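Teaching by Hand: A Conversation with the Callstead Demonstration Program

The Callstead Institute's demonstration program records human operators as they guide robot arms through simple sorting work, and supplies those recordings to its learning group. Program lead Cameron Hoani and senior operator Hamish Lockyer spoke with the Institute's newsletter in December.

Mr. Hoani began with the present task, known internally as Trurnitz. Two white rolls and a wrapped snack bar are to be placed in a divided tray, each in a compartment of its own. "We chose ordinary goods deliberately," he said. "A wrapper has crimped ends and a roll has a hollow centre, and an operator must approach each of them differently."
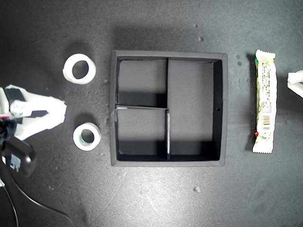
The Trurnitz task: divided tray, two rolls and a wrapped bar.

An operator completes 40 demonstrations before a layout is altered, and 100 before the set is submitted for review. Mr. Lockyer explained that new operators are asked to work slowly. "The recording preserves every hesitation," he said. "If I hover over a compartment while I make up my mind, the hesitation becomes part of the lesson."

He regards the bar as the more demanding item, on account of its length. It must be lined up with the tall compartment before it is lowered, and a bar that rests on the tray wall is noted in the log for the reviewer's judgement.
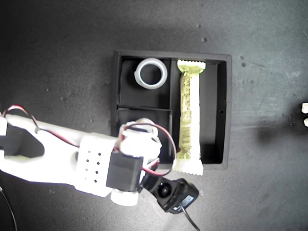 Grip and Feel

Operators at Callstead work by remote control and receive no sense of touch through the handles. Mr. Lockyer said that he judges contact by eye, watching the fingertips and the behaviour of the item between them. The condition of the fingers accordingly forms part of the check made before each session, and any change in their covering is entered in the log.
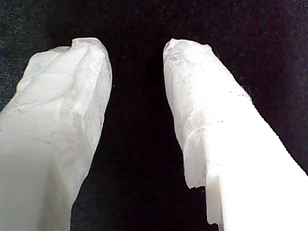 Tsegaye takes a different view of the matter, and has argued within the program that operators should guide the arms directly by hand wherever the task allows, as the resistance felt at the joints teaches the demonstrator a lighter grip. Mr. Hoani acknowledged the point. "Hand guiding has its place," he said. "For work with two arms, I would still favour remote control, as one person can manage both sides at once."

Asked how the labour is divided between the arms, he said that each operator may decide, provided the choice is kept consistent through a set.

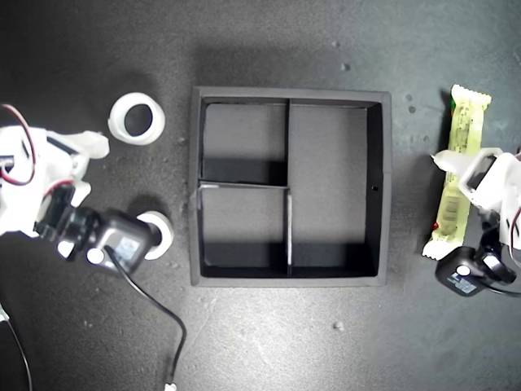
Consistency does not extend to the starting layout, which is varied between sets under a written schedule. Mr. Hoani said that the earlier Dreretberg recordings had kept every item in one position, and that almost 4 weeks of work had to be repeated as a result.

Mr. Lockyer will train two further operators in the new year. Their first sessions will be spent on the rolls alone.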